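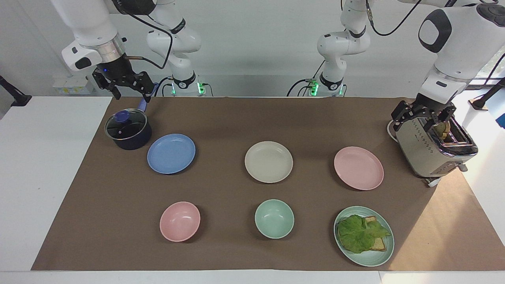
SKAMVILLE, February

Frequency capping is one of the older controls in display advertising, and it is still one of the least reliable. Joonas Keskinen runs measurement at Dotari, which operates an ad server for mid-sized retail advertisers. He has spent the winter rebuilding the part of it that decides when a person has seen an advert often enough.

The problem, as he describes it, begins with the unit being counted. "A cap is set per user in the booking form, but the server counts identifiers. One person with a phone, a work laptop and a television at home is at least three identifiers, and more if a browser clears its storage." A cap of four impressions a day can then deliver 12 without any rule being broken.

Dotari pulled logs from a campaign for Ouazzani, a furniture retailer that buys through several exchanges at once. The cap was four per day. In the panel of households that had agreed to be matched across devices, the heaviest tenth received more than 40 impressions on a single Sunday. "Each exchange was behaving correctly against its own count," Keskinen says. "The counts were never added together."

His first fix was to move the counter out of the buying platforms and into the ad server, so that every bid request is checked against a single store before a price is returned. The difficulty there is time. An exchange will typically wait 120 milliseconds for a bid, and the first version of the lookup used 64 of them. Bids were arriving late and being dropped, mostly in the evening when traffic was heaviest.

The current version keeps a compressed copy of the counts in each data centre and reconciles them every 2 seconds. That leaves a short window in which someone can go over the cap. Keskinen regards the overshoot as acceptable. "We measured it. It is one extra impression now and then, on fast page loads. I would take that over losing the auction."

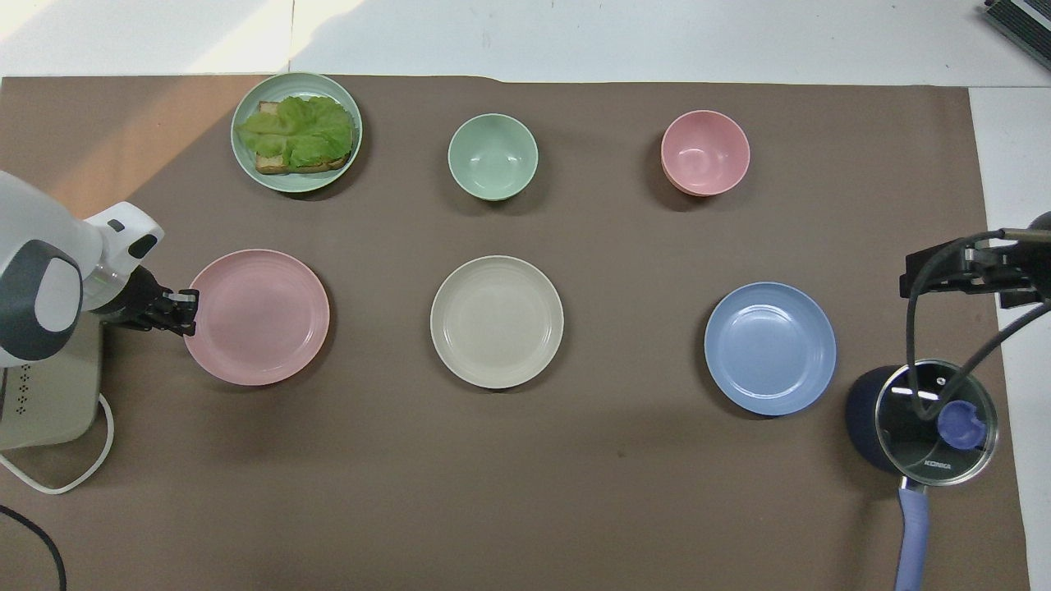

What should an advertiser ask for before agreeing a frequency cap?

A frequency distribution from a previous campaign, broken down by exchange and by device type, with the number of people at each level of exposure. An average is of little use, as a small group seeing the advert dozens of times is hidden by a large group seeing it once.

Keskinen adds that the period matters as much as the number. A weekly cap with no daily limit tends to be used up on the first day, particularly where the buying platform has been told to spend evenly by budget and has no instruction on exposure. He prefers two caps together – a loose weekly one and a tight daily one – and a minimum gap between impressions where the format allows it.

He is less certain about households. Television impressions are usually counted against an address, and phones against a device, so a combined cap has to guess who was in the room. Werko, which supplies Dotari with its household matching, returns a confidence score with every match. Low scores are treated as separate people. "That means we under-count in some homes. The other choice is to stop showing the advert to someone who has never seen it, and the client pays for that too."

Reporting is the next piece of work. Advertisers on the new system can see exposure by household band, but the figures are a day behind. Keskinen wants them hourly before the spring campaigns are booked, and says the storage cost is still being argued over.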